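Clearing out the back kitchen at Lullham

The kitchen behind the hall at Lullham had gone nine years without a proper sort-out when the woman who runs it decided in January that she had had enough. She asked not to be named, saying that people would only start dropping things off again.

"It was a storeroom with a sink," she says. "You came in to make coffee and you had to move a folding table first."

The job took three weekends. She and a friend started at the door and worked toward the back wall, putting everything into bags or setting it on the floor until they knew what it was. Most of the bags went to the thrift store in Denard. Some went straight to the dump.

The tall steel unit was the one thing they agreed early on to leave where it stood. "We talked about moving it to the other wall, but then you can't open the door all the way. So we cleaned around it."

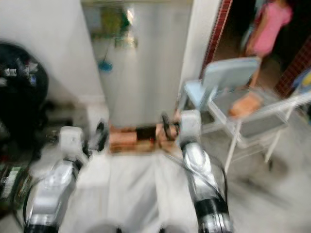
The back kitchen, with the tall steel unit against the wall and the brick doorway to the right.

She is firm about the floor. Nothing is supposed to live on it, though she admits that things still end up there during a working day. "You put something down at the foot of the unit because your hands are full. Then it's five o'clock and it's still there. I walk the room before I lock up now."

Chairs were a bigger argument. The kitchen had collected 18 of them over the years, in all kinds of colors, and hardly anyone sat down in there. Most have gone back to the hall. Her friend wanted to get rid of the lot, but she held out for keeping a few within reach. "People use a chair as a table. I do it too. You come in from the other room and put down whatever you're carrying."

She spent roughly 50 dollars in all, mostly on trash bags, hooks and a tub of filler for the plain walls. The brick she left alone. A painter from Hendricks offered to do it in white to match the rest and she turned him down. "It's the only part of the room I like looking at."

What is left to do is the shelf over the sink, which still has jars on it that she can't identify. She plans to get to it before the spring supper. Asked if she would take on the hall closet next, she laughed and said that one belonged to the choir.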